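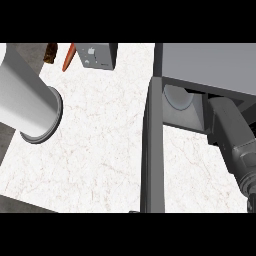

Our project compared kitchen benchtop materials for the shared student kitchen at Wornau House. We wanted to find out which surface stained least and which was easiest to keep clean. Marble was the first material on our list, and the faint pinkish-brown veining on a white top like this one made us ask whether a light stain would even be noticed.

Home Units Student Work Library Contact
Search this site Go

Method
We tested 3 samples: marble, laminate and sealed timber. Each got a spoonful of black tea, beetroot juice and lemon juice, left for 70 minutes and wiped with a damp cloth. Colour change was scored out of 100 against a clean offcut.

Results
Laminate scored 3 for beetroot and timber scored 14. Marble had the worst mark, at 70, and the lemon juice left a dull patch.

Limits
All the offcuts came from one supplier in Lislow. We did not test heat or scratches.

Stultbridge College, Design and Materials | Contact the office | Copyright Stultbridge College | Back to top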